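Der Griff

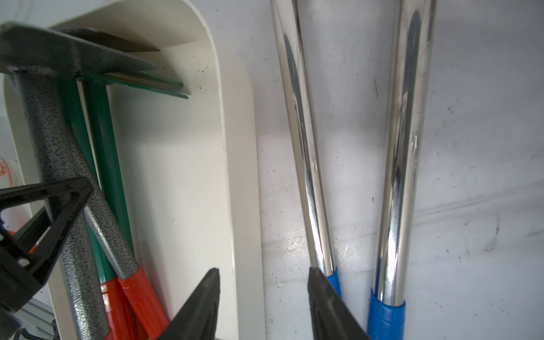 Als Naima Ouali an jenem Morgen im November die Tür zum Geräteraum aufschob, hatte sie noch den Geschmack vom Kaffee im Mund und in der Jackentasche ein halbes Rosinenbrötchen, das sie sich für später aufheben wollte, und sie dachte an alles Mögliche, an ihre Mutter, an den Reifen, der schon wieder Luft verlor, nur nicht an Tovix. Tovix war ja einfach da. Tovix gehörte zur Gärtnerei Jardine wie der Wasserhahn, der tropfte, und der Kalender vom Vorjahr, und wenn man ihn morgens einschaltete, brummte er kurz und fing an, die Werkzeuge herauszugeben, eines nach dem anderen, so wie die Liste es verlangte. An diesem Morgen brummte er auch, fuhr den Arm vor bis an die weiße Halterung, in der die graue Hacke und die grüne dicht beieinander lehnten, die beiden rotorangen Griffe unten Seite an Seite, und dort blieb er stehen, die Finger offen, neben den Griffen, mit nichts dazwischen.

»Na komm«, sagte Naima freundlich, denn sie sprach mit allen Dingen freundlich, sogar mit dem Drucker.

Auf dem kleinen Bildschirm an der Tür stand: Fehler 1211. Darunter stand: Griff nicht eindeutig. Und darunter, ganz klein, als schäme sich das Programm ein wenig: Bitte Umgebung prüfen.

Sie prüfte die Umgebung. Die Umgebung war dieselbe wie immer, die Wand verschrammt, die Chromstangen angelehnt mit ihren blauen Enden nach unten, und einer der schwarzen Finger stand allerdings sehr nah an der linken Stange, näher, als ihr lieb war. Sie hätte das melden müssen. Es gab dafür ein Formular, und das Formular lag in einer Mappe, und die Mappe lag bei Montserrat Trujillo im Büro, und Montserrat kam erst, wenn sie ihre Kinder abgeliefert hatte. Draußen warteten aber die Beete von Purkgate, die bis Mittag winterfest sein sollten, und so tat Naima, was sie in all der Zeit noch nie getan hatte: Sie griff am Arm vorbei, um sich die grüne Hacke selbst zu nehmen.

Es ging sehr schnell, und sie erzählte es später jedes Mal ein bisschen anders — aber das Geräusch blieb in allen Fassungen gleich, ein kurzes, trockenes Klacken, wie wenn jemand eine Brotdose schließt. Die Finger hatten zugefasst. Sie hatten ihren Ärmel erwischt, den dicken Wollärmel der Jacke, die ihr Vater schon getragen hatte, und sie hielten ihn fest, und auf dem Bildschirm verschwand die Fehlermeldung, und es stand dort in zufriedenem Grün: Werkzeug erkannt.

»Ich bin kein Werkzeug«, sagte Naima.

Der Arm begann, sie zur Ausgabe zu ziehen. Er zog nicht grob, das muss man ihm lassen, er zog mit derselben Geduld, mit der er auch eine Harke zog, und sie ging eben mit, kleine Schritte seitwärts, und suchte mit der freien Hand den roten Knopf. Der rote Knopf saß auf der anderen Seite der Tür. Im Sommer hatte man ihn versetzt, damit keiner mehr mit der Schubkarre dagegenfuhr, und Naima selbst hatte damals noch gesagt, das sei eine gute Idee.

An der Ausgabe blieb der Arm stehen und wartete. Er wartete darauf, dass jemand das Werkzeug entgegennahm. Naima stand da, den Ärmel in der Klemme, und weil man in solchen Lagen auf sonderbare Gedanken kommt, holte sie mit der linken Hand das Rosinenbrötchen aus der Tasche und aß es auf.

So fand sie Montserrat. Sie sah die Finger, sie sah den Ärmel und die Krümel auf dem Boden, und dann drückte sie, ohne ein Wort zu sagen, auf den Knopf. Das Brummen hörte auf. Die Finger gaben den Ärmel frei, er war an einer Stelle ein wenig plattgedrückt, weiter nichts.

»Zeig mal die Hand«, sagte Montserrat.

»Da ist nichts.«

»Zeig sie trotzdem.«

Sie drehte Naimas Hand um und wieder zurück und strich mit dem Daumen über das Gelenk, so wie sie es wohl auch bei ihren Kindern machte, und erst danach fing sie an zu schimpfen, und zwar gründlich, von der Mappe über die Vorschriften bis zu der Frage, was gewesen wäre, wenn Naima wie im Sommer mit bloßen Armen gekommen wäre. Naima nickte zu allem. Sie hatte Tränen in den Augen und wusste nicht recht, woher die auf einmal kamen.

Der Mann von Misix, der gegen Mittag eintraf, redete lange von Schwellenwerten. Zwei Griffe von derselben Farbe, so dicht beisammen, da komme das System ins Grübeln, sagte er, und wenn sich dann etwas Drittes dazwischenschiebe, nehme es eben das Dritte. Für 900 Euro könne er eine Lichtschranke einbauen. Montserrat sagte, er werde sie einbauen, und über die 900 Euro werde man noch reden, und den Knopf setze er bitte auch gleich wieder um.

Die Beete von Purkgate machten sie an dem Tag zu zweit, mit Hacken aus Montserrats eigenem Kofferraum. Es wurde früh dunkel. Einmal hielt Naima inne und betrachtete ihren Ärmel, und Montserrat, die es sah, reichte ihr die Thermoskanne herüber und arbeitete weiter.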